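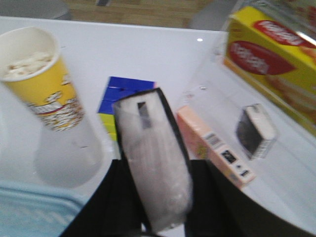 Small grocery stores lose more money to bad stock counts than to theft, and the gap has grown as product ranges have widened. A typical neighborhood store now carries around 2,000 separate items on a floor that held half as many a generation ago. Snack foods account for much of the increase. They are light, bulky and short-dated, and they come in pack sizes that change without notice.

The standard remedy is perpetual inventory. Each sale subtracts one unit from the record and each delivery adds a case. In theory the record matches the shelf at all times. In practice it drifts from the first day, and the drift has well-known sources: a cashier scans one flavor four times instead of four flavors once each, a case is booked in at last year's pack size, or a torn bag is thrown out and never written off.

Revesham, a chain of nine stores, audited its records last November. Of 3,159 lines checked across two branches, more than a third disagreed with the physical count. Most of the errors were a unit or two. The costly ones were lines where the system showed stock and the shelf had none, so no reorder was placed. These are known in the trade as phantom stock, and a slow-moving line can stay in that state for months.

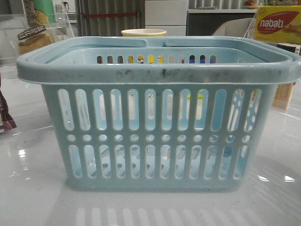

Chiyo Ikeda, who ran the audit, recommends counting by exception. Under this method a store does not count everything on a fixed cycle. It counts lines that have stopped selling for longer than their own sales history would predict. A popcorn line that normally sells daily is flagged after two days of silence. A jar of capers may be left alone for weeks.

"The full count gave us a good number on Sunday night and a bad one by Thursday," Ikeda says. "The daily list is shorter than a page."

The method has limits. It finds phantom stock quickly but is poor at finding surplus, because a line with too many units still sells normally. It also depends on clean sales history, which new items lack. Revesham handles new items by borrowing the sales rate of the nearest existing product until enough data has built up.
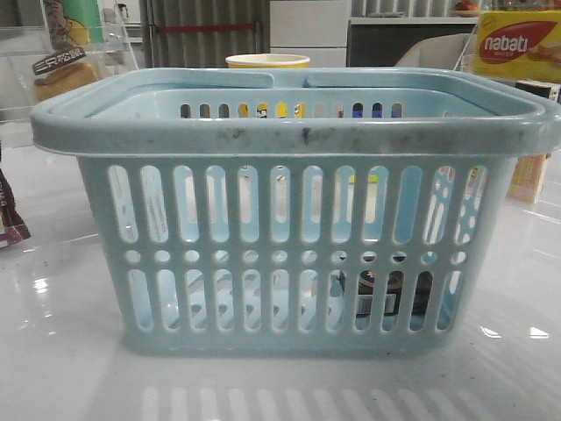
By Kenta Yokoyama
09/04/2019

Software for this work is not expensive. Tanabe and Jetine both sell packages that run on an ordinary back-office computer, and Skikura includes a basic version with its registers. The larger cost is labor at the receiving door, where each case has to be opened and its pack size compared with the record before it is booked in. Stores that skip this step tend to see the same lines return to the exception list week after week.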